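Notes on Photographing Waders at Clurkeck

Members of the Clurkholm Camera Society have asked me to set down in writing the substance of the talk I gave at our November meeting, on photographing wading birds along the Clurkeck shore. I am pleased to do so. The remarks that follow are my own and should not be taken as the formal advice of the Society, although the access arrangements described towards the end have been agreed with the landowner and apply to all who visit under our name.

The first matter to settle is the tide. A great many visitors arrive at low water, when the mud is widest and the birds are furthest away, and return home with pictures of distant specks. The most productive period begins when the incoming water has covered the outer banks and the birds are obliged to move up the shore. A photographer who is seated and settled well before that point will often find dunlin and redshank feeding within comfortable reach. One who walks down to meet them will see them leave.

It follows that the tide table should be consulted before the weather forecast. I have had excellent mornings under flat grey cloud with the tide in the right place, and very poor ones in lovely light when it was not. Where both can be had together, the hour after sunrise on a rising tide is to be preferred. The shore at Clurkeck faces south-east, so the early sun comes in low over the water and a little to the left of the usual sitting place. By midday it has moved round and the mud throws up a glare which is difficult to manage.

As regards equipment, I use a 600 mm lens on a low support, and I am aware that this is a costly item which many members will not wish to buy. The Society holds one lens of that length for loan. Requests should be made to Robel Bogale, who keeps the list, and the lens should be returned by the Monday following the outing. A shorter lens is by no means a bar to good work. Several of the pictures most admired at last year's exhibition were made with modest zooms and showed the birds small against the channel, with the hills at Sivness behind them. I should like to see more of that kind of picture. The close portrait of a single bird has become something of a habit among us, my own work included.

Shutter speed causes more disappointment than any other setting. A redshank standing still seems to invite a slow exposure, but it bobs its head without warning, and a feeding dunlin is hardly ever at rest. In ordinary light I set the sensitivity at 800 and raise it further when the cloud thickens. A little grain in the finished picture can be forgiven or reduced afterwards. A blurred eye cannot be put right. 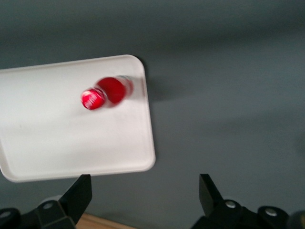 There is, however, a place for intentional blur. When a flock lifts from the mud and turns together, a slow exposure with the camera moved in the same direction can give a far better account of the event than a sharp one. Most attempts will fail. I would suggest that members make their sharp pictures first, satisfy themselves that they have what they came for, and then give the last part of the tide to experiment.

Height is the next consideration. A wader photographed from standing height is seen against mud, and the picture tends to look like a record made for identification. From close to the ground the background falls away and the bird is set against soft water or sky. This means lying down, or sitting with the camera between the feet, and the ground is wet at all seasons. A waterproof sheet is sufficient. Old carpet is sometimes recommended, but it becomes very heavy once soaked and I no longer carry it.

I turn now to conduct, on which I spoke at some length at the meeting and make no apology for repeating myself. Birds feeding on a winter shore have a limited time in which to find what they need, and each time they are put up they spend what they have just gained. If the heads go up and the feeding stops, the photographer is too close and should stay quite still until it resumes. If the birds begin to walk away, one should not follow. No picture is worth clearing a roost at high water, and members who have done so by accident -- I include myself, some years ago, on the spit beyond the old slipway -- will remember how long it was before the birds came back.

Dogs should be left at home on these outings. Flash is not to be used, and recorded calls are not to be played under any circumstances.

Access to the shore is by the track across the Ó Flaithearta land, by kind permission. Vehicles should be left on the hard standing by the upper gate, with no more than 6 cars there at any one time, and the field gate itself must be kept clear for the tractor. Both gates on the track are to be closed after use, whatever state they are found in. The lower path floods on the larger tides and should be left in good time. Members going alone are asked to tell someone at home when they expect to return, as there is no telephone signal below the bank.

Fiachra Ó Néill has pointed out to me that I said very little in the talk about editing. I do very little of it. The white balance usually needs warming slightly, as wet mud under cloud comes out rather blue. I straighten the waterline, which I seem unable to hold level when lying on my elbows, and I crop as lightly as I can. White plumage on the breast should be checked for lost detail before anything else is touched, and it is wise to underexpose a little in the field when the sun is on it.

On the choosing of pictures I hold firmer views. After a good tide I may come home with several hundred exposures, and I now leave them for a few days before looking at them properly. On the same evening one remembers the cold and the effort, and is inclined to keep pictures on account of the trouble they caused. I keep those in which the eye is sharp, the legs are not hidden by weed, and the bird is doing something. The remainder are deleted, with the exception of any showing leg rings, which I pass on to the county recorder.

Two further outings to Clurkeck are planned before the spring, each limited to the number of cars given above, and sharing is encouraged. Names should be given to Robel at the tea table or sent by the usual address. Those who would like the tide times marked up with suggested arrival times may have a copy from me on request.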